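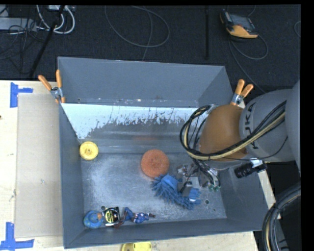
Can a student team plan a bin-picking cell before it has chosen the gripper?
Only in part. The arm, the bin and the table can be budgeted early, but cabling, mounts and spare fingers depend on the gripper and should stay in a separate line until it is fixed.

3. Equipment plan and budget

The total available for the Flultel project this term was $3,576. The KUKA arm belongs to the department and was not charged to us. Everything attached to it was.

3.1 Bin and fixturing
We compared a plastic tote with a metal bin and chose metal because it holds its shape when a finger presses on the wall. The drawback is reflection: the shiny floor can pick up the color of an object lying near it, and the segmentation software has to tolerate this. Spring clamps on the bin edges replaced the bolted fixture in our first quote from Vitik, which came to $69 before shipping.

3.2 Test objects
Soft, rigid and small items were all required, including a microfiber duster, a scrubbing disc, a tape measure and toys. We set aside around $40 for these. Store receipts were accepted without a purchase order.

3.3 Cables and gripper parts
This line was underestimated. The Hallgrímsson quote covered the gripper only — no brackets, no extension leads, no strain relief. Lead time to Stusunstead was 4 weeks, so a missing connector ordered in March would have arrived after the April test window. We bought locally at a higher price.

3.4 Recommendations for the next team
Request quotes with all mounting hardware itemized. Measure the cable run with the arm at full reach — the folded position gives too short a figure. Keep the object budget open until the first grasp tests are complete.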